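About Clurninmont Kitchens

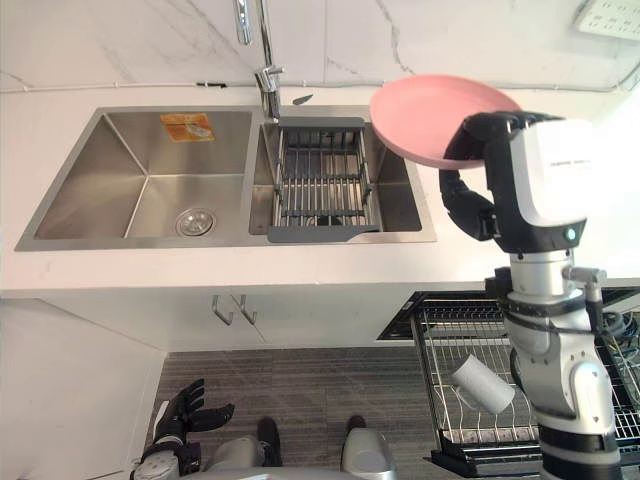 Double-basin sink with a dish drainer in the right basin.

Clurninmont Kitchens plans and fits kitchens for apartments and small houses. Oldřich Hrubý and Dalibor Krajčí started the company in a rented garage, mostly replacing worn-out sinks and counters. We now have 16 employees and a showroom with 4 full kitchens, all plumbed and in daily use.

Most of our customers wash at least part of their dishes by hand, so we spend a lot of time on the sink. We ask what gets washed there, where the plates go afterward, and which side you like to work from. A larger left basin with a narrower one beside it is our most requested layout. The drainer sits in the narrow basin and the counter stays free.

Sabina Procházka handles planning and measurements. Kyriaki Tzanetos runs the showroom and is the person to call about samples, faucets and backsplash panels. Installation is led by Boris Vondráček and usually takes some 40 working hours, not counting wall repairs.

Visits to the showroom are by appointment. Bring a floor plan if you have one, or a sketch with the wall lengths written on it.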